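# The Kocsis Waltz

Four in the afternoon, February, and the snow coming down sideways over Deston, and Yae Murakami ran the whole length of Ferry Street with an accordion on her back! 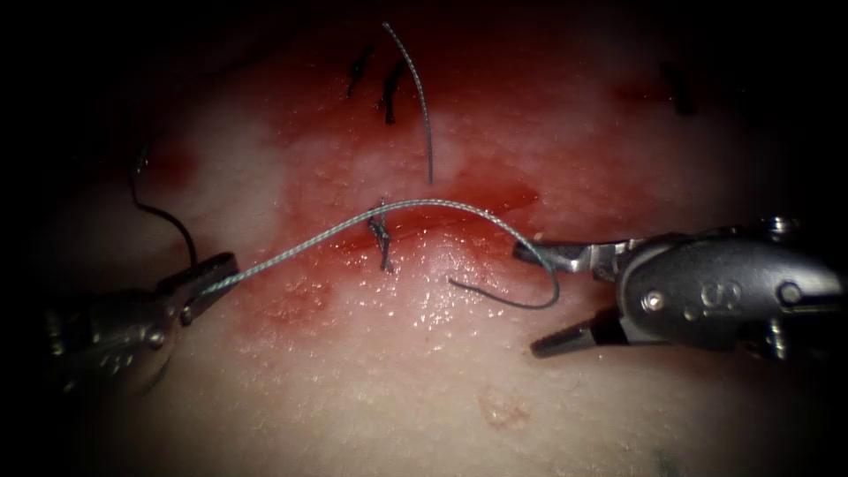
She was late. She was always late for band practice, but this time she had a reason so good she could hardly keep it in her mouth. She took the back stairs of the Ferine two at a time, missed the last one, caught herself on the rail, and burst into the upstairs room with her hat over one eye.

"I found it," she said.

Ákos Lakatos was tuning his fiddle by the radiator and didn't look up. "Found what?"

"The second half!"

That made him look up. It made Siu-fong Cheng put down her sandwich, too, and Siu-fong did not put down sandwiches lightly.

For as long as the band had been playing (longer, if you counted Ákos's father, who had it from a baker in Muvudier), the Kocsis Waltz had been half a tune. It was a glorious half. It started low, like somebody humming over a sink, and then it climbed and climbed until the whole room was leaning forward, and then it stopped. There was a hole where the rest should go. Every band in the valley filled the hole its own way. Some went back to the start. One bunch over in Muvudier switched to a polka, and Ákos still couldn't talk about that.

"Where?" he said.

"In the accordion."

She swung it off her back and thumped it down on the table between the tea mugs. It was the old red one she'd bought from the junk shop, the one with the wheeze. She had finally opened it up that morning to see about the wheeze, and there, folded flat against the inside of the bellows, patching a split, was a piece of music paper gone the color of toast.

"Somebody fixed a leak with it," Yae said. "Can you believe that? Somebody needed a bit of stiff paper and grabbed the best waltz in the world!"

Siu-fong wiped her hands on her jeans, then wiped them again, and unfolded it. The glue had eaten one corner. The ink was brown and the notes were tiny and leaned over as if they were walking into a wind. At the top it said *Kocsis, 2*.

"It could be anything," said Ákos. "It could be his second waltz."

"Look at the first bar, though."

He looked. His lips moved. Then he picked up the fiddle and played the last line of the part they knew, the climb, up and up, and this time he didn't stop. He went right over the top.

Oh, it was lovely. It didn't come crashing down, the way Yae had always imagined. It stayed up there, turning, as if it had come out on a roof and wanted to see the view. Then it took one step down, and another, and there was a funny little skip in the middle that made Siu-fong laugh out loud.

"Again," she said, pulling the bass out of its corner. "Again, again, from the climb."

They played it 2 times with the skip wrong and then with the skip right. Yae had to use the practice accordion with the sticky F, and she didn't care one bit. By the time Junhao Cui came up from the kitchen to ask whether they wanted soup, the windows were fogged and Ákos had taken off his sweater. Junhao stood in the door with a ladle.

"What's that?" he said.

"The Kocsis."

"No, it isn't. The Kocsis stops."

"Listen!" said Yae.

So he listened, with the ladle dripping on the floorboards. When they reached the corner the glue had eaten, the notes ran out again, four bars short of the end. Ákos lowered his bow. The radiator knocked.

"Well," he said. "That's that, then."

"Four bars!" said Siu-fong. "We can make up four bars."

"We can't make up four bars of Kocsis."

But Junhao was humming. He was looking at the ceiling and humming, slow and not quite in tune, a small phrase that went down like somebody coming home and putting their keys in a bowl. He got to the end of it and saw them all staring at him.

"My grandmother used to sing that," he said. "Washing up. I never knew what it belonged to. She danced here, you know, when she was 70. When she was 80, too."

Yae already had her arms through the straps.

"Hum it again," she said, "and put that ladle down and come over here where we can hear you."

Downstairs the soup began to catch on the bottom of the pot, and the first of the supper crowd stamped the snow off their boots and stood in the hall with their coats still on, looking up the stairs.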